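Getting Your Ranska Cap Back in Shape
Section 2: Drying and reshaping

Okay, so you've hand-washed the cap and squeezed it out in a towel (never wring it — I wrecked my first one that way!). Clear yourself a smooth, clean tabletop before you go on.
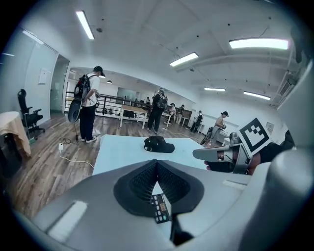
Step 1. Set it down
Lay the cap upside down, crown on the table, so the air can get inside. I leave mine like this until the sweatband stops feeling cold.

Step 2. Fill the crown
Roll up a dry washcloth and tuck it in, pushing gently toward the front panels. My friend Evaristo Bautista uses a small bowl instead, and his caps look great, so go with whatever you've got.

Step 3. Curve the brim
Cup it in both hands and bend a little at a time. Go easy — a crease in the middle is there for good.

Note: Leave the care tag on. You'll want it next time you wash.

Caution: No hair dryer and no sunny dashboard in June, please. Heat can warp the brim insert. Overnight indoors is plenty, and then you can move on to Section 3, Storage.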